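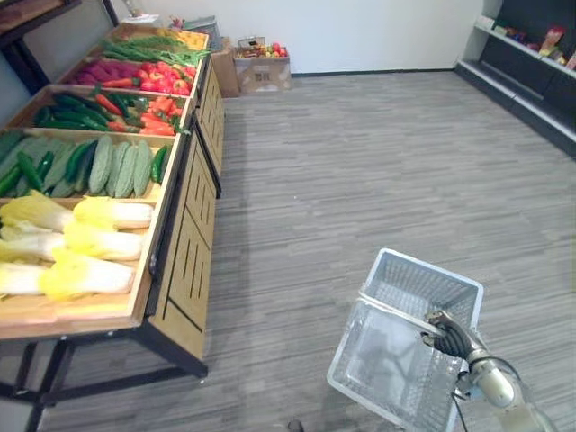

What is made at the Werkix plant in Nirnanach?

Portable solid-state drives and memory cards, most of them sold under the Astenik name. The open day was held on 20 October 2022, and visitors went through in groups after signing in at the gate.

My group started in the packing hall, which is the end of the process. Our guide said the shift change made it easier that way. Finished drives come down a short belt, go into a cardboard tray and are weighed. If the tray is light, a cable or a leaflet is missing and it gets pulled out. I saw two go back while we stood there.

The test room was the part I had come for. It has 38 racks, and each rack takes 80 drives at a time. Every drive is filled completely, read back and then wiped. I asked how long that takes and was told it depends on the size – the smaller ones are done within a shift, the largest stay in overnight. It is loud in there and we were given earplugs.

Memory cards are tested in a separate room behind glass. We could not go in, but a screen on the wall showed the results for the current batch. It read 791 passed and 177 waiting. Failed cards are shredded on site.

After that came a talk on the Dai, the new pocket drive due in December. It is a little longer than a stick of gum and has a USB-C plug at one end that folds away. There were samples on the table. The hinge felt stiff, but I would take that over a loose one. No price was given. They did say it will come in two sizes at first and that the case can be opened with an ordinary screwdriver, which got the most questions of the day.

Lunch was soup and bread in the canteen. The factory shop had older Astenik cards at a discount, limited to four per person, and the line was long enough that I skipped it.

The tour took a bit under three hours. Parking is across the road from the main gate – the lot beside the building is for staff. Phones have to go in a locker before the test room, so bring paper if you want to take notes.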